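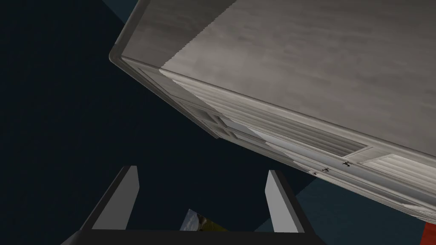
Taseck Opens Humell Cabinet Repair and Exchange Program to All Households in the Sengar Area

SENGAR — Taseck, a maker and refinisher of household storage furniture, will open its cabinet repair and exchange program to all households in the Sengar area beginning in September. The program, which the company calls the Humell Exchange, has until now been limited to customers who bought directly from the Taseck showroom.

Under the expanded program, residents may bring in freestanding cabinets, wardrobes, linen cupboards and similar pieces for repair, refinishing or trade-in, whatever the maker. Pieces that can be returned to daily use will be repaired and sold at the Fuletti Street store. Pieces that cannot be repaired will be taken apart for hinges, drawer runners, shelves and panels.

During the trial period, the program took in 1,523 pieces of furniture. Most were sent back to their owners after repair. The rest were resold or used for parts. The most common problems were worn hinges, swollen bottom panels and doors that no longer closed flush with the frame.

"We kept hearing from people who had a good cabinet with one bad door," the company said. "A new hinge or a new panel is a small job for a shop with the right parts on the shelf. It is a hard job for someone at home who cannot find a match."

How the Program Works

Customers start by filling out a short intake form, available at the Fuletti Street store or by mail. The form asks for the height, width and depth of the piece, its finish, and a description of what is wrong with it. Customers who still have the original assembly sheet are asked to include a copy.

The shop replies with a written estimate within 10 working days. Estimates are free and carry no obligation. If the customer accepts, the piece can be dropped off at the loading door on the north side of the building or picked up by the Taseck delivery truck. Pickup is available inside Sengar town limits and in the lower part of the valley as far as the county bridge.

Most repairs are finished within 21 days of drop-off. Jobs that call for a full repaint or a custom panel may take longer, and the estimate will say so. Customers will get a call when the piece is ready. There is no storage charge for the first month.

Doors, shelves and drawers should be emptied before pickup. Glass shelves should be removed and wrapped separately. Drivers will carry a piece down no more than 2 flights of stairs. For upper floors, the store can suggest a local mover.

Trade-In Credit

Owners who would like to part with a cabinet may choose store credit in place of repair. Credit is based on size, condition and whether the frame is square and sound. It can be used toward any new or refinished piece at the store, or toward repair work on another piece. It cannot be exchanged for cash, and it does not expire.

Taseck will not accept the following items for repair or trade-in:

Upholstered furniture
Built-in kitchen cabinets still attached to a wall
Pieces with active insect damage
Pieces with heavy mold
Metal filing cabinets and lockers

Painted furniture is accepted, with one condition. Older painted pieces are tested for lead before any sanding is done. If the test is positive, the shop will contact the owner to discuss sealing the surface or returning the piece as is. The test is included in the free estimate.

Changes at the Shop

To make room for the added work, the company has moved its finishing area into the rear half of the Fuletti Street building. The area has a new spray booth and a larger drying room. The old finishing area is now used for parts storage, with hinges and pulls sorted by size and screw spacing. Walk-in customers can look through the parts bins during store hours and buy single items.

The shop has also added a matching service for panels and doors. Customers can bring in a door, a drawer front or a loose shelf, and staff will try to match the color and grain from stock. Where no match is on hand, a panel can be cut and finished to order. Wood-grain finishes are harder to match than solid colors, and samples will be shown to the customer before any work goes ahead.

"A cabinet gets opened and closed every day, and after enough years something gives," the company said. "We would like people to think of repair first, when the piece is worth it. When it isn't, we will tell them."

Home Safety Check

Each piece returned through the program will come with a wall anchor kit and printed instructions. Tall cabinets and wardrobes can tip when doors or drawers are opened together, especially on carpet or an uneven floor. Taseck recommends anchoring any tall piece to a wall stud, keeping heavier items on the lower shelves, and checking the anchor whenever the furniture is moved. Anchor kits are also available at the store counter at no cost, including to residents who are not using the program.

Open House

An open house for the expanded program will be held at the Fuletti Street store in September. Visitors can tour the finishing area, see refinished pieces before they go on sale and get an estimate on the spot from photographs and measurements. A short demonstration on adjusting cabinet hinges will begin at 2 p.m. Parking is available behind the building. The entrance and the ground floor are step-free.

Existing customers with a repair already under way do not need to do anything. Their work will be completed under the terms on the original estimate. Warranties on furniture bought new from Taseck are not affected by the change.

About Taseck

Taseck designs, builds and refinishes storage furniture for homes and small offices. Its workshop and store are located on Fuletti Street in Sengar. The company sells new cabinets, wardrobes and shelving under its own name, along with refinished pieces through the Humell Exchange.

Intake forms, a price guide for common repairs and open house details are available at the store counter. Media requests may be sent in writing to the Taseck press office at the same address.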